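Water bills, a thread. Ours came on January 14, 2020 and said we used 3717 gallons more than the bill before it. Two adults, no pool, no garden to speak of in winter. I spent the rest of the month learning how this works, so I'm putting it in one place.

First thing I did was call the utility. Lavanya Gounder in the Hotmont billing office was patient with me. She confirmed the reading was an actual read and the meter number matched our house.

She said to check the meter with everything in the house shut off. Ours sits in a box by the curb, under a metal lid. Bring a screwdriver to pry it up and a flashlight. Expect spiders.

There's a small triangle on the dial that spins when any water moves through. With all faucets closed, ours was turning. Slow, but turning.

Next you close the main valve inside the house. If the triangle stops, the leak is indoors. If it keeps going, it's in the line between the meter and the house, and that one is expensive. Ours stopped. I was glad.
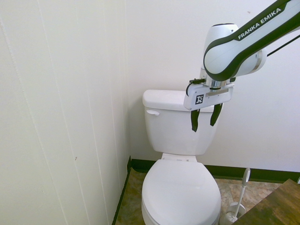

If your main valve hasn't been touched in years, don't force it. Ours is an old gate valve and it took both hands. Ross McIver two doors down snapped the handle off his and had to get the utility to shut him off at the street.

Then the food coloring test. A few drops in the toilet tank, leave it alone for half an hour, look in the bowl. Color in the bowl means the flapper is letting water by. You don't need to buy dye tablets. Blue shows up best.

The upstairs one passed. The downstairs one was blue in ten minutes.

A replacement flapper cost less than lunch. Take the old one to the store with you. They come in two common sizes and I bought the wrong one first. Shut the supply, flush, unhook the chain, pull the ears off the pegs, put the new one on. Leave a little slack in the chain or you'll be back where you started.

I also wrote down the meter number at bedtime and again when I got up, before anyone ran water. Two nights after the new flapper the numbers matched exactly. That is the test I'd trust over the triangle, which can be hard to see in bad light.

A few people asked about the sewer charge. On our bill sewer is figured from water use, so a leak gets billed twice — once coming in and once going out. Ask about this when you call. I had been paying this bill for years without reading the second page.
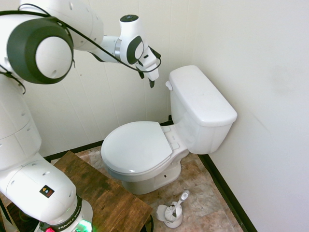

Hotmont has a leak adjustment form. It isn't on the front page of their site, you have to ask for it. They wanted the receipt for the part, the date of the repair and two meter readings after it. You get 60 days from the bill date to send it in.

They credited us $108. Not the whole overage, but they split the difference on water and took off most of the sewer part. Took three weeks to show up.

Marloes Cuypers replied that her utility does one adjustment every three years, so she saves it for something big. Worth finding out before you file over a small amount. Ours allows one a year.

Jean Tosh asked if the utility should have warned us. Ours does have an alert you can sign up for. You pick a number and they email when you go over it. I set mine at 3000 gallons for the billing period, and I may lower it once I see a normal winter bill.

Last one. The meter reading is now on the kitchen calendar, first of every month. If anyone knows how to keep the meter box from filling with mud after rain, I'd like to hear it.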